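Notebook – clock repair bench, December

Long-case movement from the Harnby job, second session. It came in stopping at the same point on the dial every time, a little after twenty past. Owner says it was cleaned once by someone in Grirkent but there is no note of what was done, and the old oil on the back plate has gone to varnish.

Started at 9. Let the train down and took the front plate off. Laid the wheels out on the paper in order, as Priya likes it done. Centre wheel arbor is straight. Third wheel arbor has a slight bend, enough to see when it is turned between centres, and it has been running like that for a long time by the look of the pivot.

Teeth and depthing

Checked every tooth on the third wheel with the loupe. Two are bruised on the leading side. Went round twice and marked them in pencil on the sketch, page before this one. A wheel with a few fat teeth will put up with a lot of poor spacing, but these are fine and the depthing is tight, so a bruise shows up as a stop.
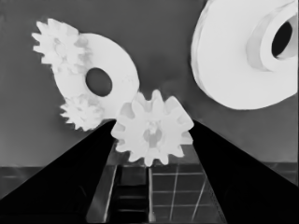
Bushing

Front plate hole for the third wheel is worn oval, pulled towards the barrel. Back plate hole is fine and I left it alone. Opened the front one with the cutting broach from the inside, keeping to the original centre. Tried the Plultard bushes first but the wall was too thin for my liking. Used a Sawatzky one and it went in square with light taps.

Broached to fit, then smoothed. The arbor now drops under its own weight with the plate held upright. Endshake is a shade more than I want – leave it for now and look again when the whole train is in.

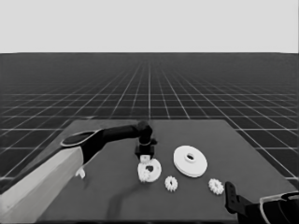

Pivots

Straightened the arbor cold, a little at a time. Burnished both pivots, 800 paper on a flat stick first and then the steel burnisher with oil. The front one had a groove that would not come out without losing too much metal, so I stopped at a good polish. Noted the size inside the lid of the parts tin.

Pegged out all the holes until the wood came away clean. That took most of the afternoon.
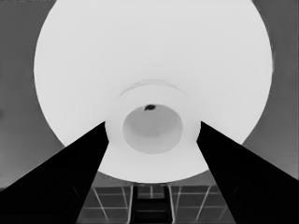

Oil sinks on the front plate are shallow, and the new bush sits slightly proud of the one it went into. Needs taking down with the round cutter before any oil goes near it. Priya Rosenthal has the cutter at her bench.

Still to do: dress the two bruised teeth, recut the sink, look at the pallets (wear marks on both faces), new gut line. Put it together dry and run the train by hand before fitting the pallets. If it is free, on the test stand by Saturday with the heavy weight off.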